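Hesbridge open day, 17/07/2021

Aino Saarela and I drove over to Hesbridge for the Rekwood club's open day. It's a wargames show in all but name, with six tables of games and a long bring-and-buy.
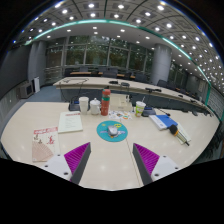
**Issue 310**

We started with Hipólito Montecinos's Maldonado game, a 28mm coastal landing with 200 figures on the table. He began painting them in February. I took the Spanish left and lost it by turn four, mostly through bad morale rolls. The rules are his own and fit on one sheet.

Aino played the Gultthorpe skirmish next door and held the bridge. Her side had 100 points of militia and one gun.

At the bring-and-buy I picked up two boxes of plastic pikemen and a rulebook from 2000 with the charts still in it.

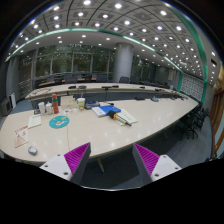 *Papers and a small placard or leaflet toward the left end of the table.*

Parking was free and the tea was fine. Hipólito plans to run the landing again with more boats, and I've asked for the Spanish right.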